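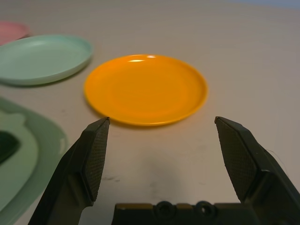

Will it still be worth having once the loan period ends and we have to pay for the service plan ourselves? The question came back from one reader of our first report, and we have tried to organise this one so that it gets an answer.

Clarnar kit review, second progress report
Prepared for the Mamer equipment fund
Sep 25, 2020

Where things stand

The Clarnar two-arm kit has now been set up at Drellham for the whole of the reporting period. Setup and calibration are finished. The table tasks are under way and the service side of the review has started. We are on budget apart from freight, which is covered below.

The fund asked us to judge the kit as a small training centre would use it, for teaching people to program and supervise pick-and-place work with light household items. We have kept to that. Nothing heavier than a dinner plate has been asked of the arms, and we have not tried any work outside the supplier's guidelines.

Setup

The written instructions are good for the arms and poor for the cabling. The diagram for the wrist cables shows an older layout, and we had to ring the support line to find out how much slack to leave. Too little and the arm faults at full reach. Too much and the loop catches. The supplier has said a corrected sheet will be out in October.

Calibration of the wrist cameras took two tries. The first was spoiled by the room lights, which we had left on the evening setting. Once that was fixed the routine ran through in one go and has not needed repeating.

Table tasks

We planned 400 runs and have finished 300. A run is one item moved from a stated start to a stated finish, with no help from the operator. Anything the operator had to touch counts as a fail, even if the arm would probably have got there.

Of the finished runs, 67 were fails. Plates account for most of them. The rim is low and the fingers need to come in at a shallow angle, and the default approach is too steep. Changing the approach height in the Monti software helped a good deal, but it has to be set for each kind of plate and the setting is three menus down. Toy food has gone much better. Round items sometimes roll when the first finger touches, and we have slowed the closing speed for those.

Using both arms at once is the weak point so far. The software handles each arm well by itself. When both are given work on the same table it is cautious to the point of stopping, and one arm will wait with its gripper open until the other has cleared. It is safe behaviour and we would not want it removed. For teaching purposes it makes for a slow lesson. 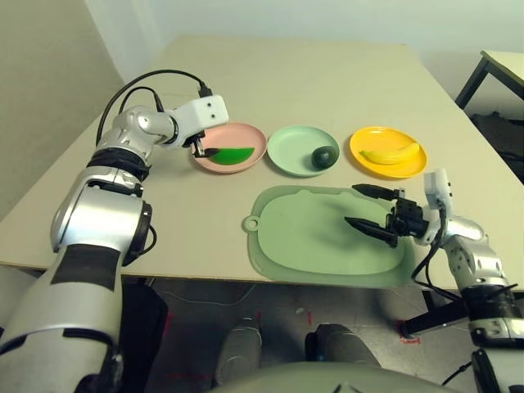 Table task station, Drellham. Left arm at the green slice on the pink plate; right gripper open over the tray.

Grippers

The textured pads on the fingers hold smooth plastic well. They do pick up lint, and we now wipe them at the start of each session with a dry cloth. The supplied spares have not been opened. We'd like a clearer statement from the supplier on pad life before the final report — the manual only says to replace them "as required".

Service and support

We have made 31 contacts with the support line, counting emails. Replies by phone were quick and mostly right. Email was slower, and two of our questions were closed without an answer and had to be sent again. The remote check worked on the first attempt, though our own network people had to open a port for it, and that should be in the pre-delivery checklist.

Money

Freight to Drellham cost more than quoted and we have covered the difference from the consumables line. No extra funds are requested. The service plan has been quoted in writing for one year and for three. The one-year price is in line with what we expected. The three-year price includes a software upgrade we may not need, and we have asked for it to be quoted separately.

On the question at the top of this report, our view at this stage is a qualified yes for the one-year plan. The arms and grippers are sound. Most of our support time went on documents and menus, and a centre with nobody comfortable in the software would lean on the plan heavily in its first months.

Next period

Finish the remaining runs, with more plate work at the new approach heights.
Repeat the two-arm tasks after the October software update.
Hand the kit to a pair of trainees with only the corrected cabling sheet and record where they get stuck.
Get the separate upgrade price and the pad life figure in writing.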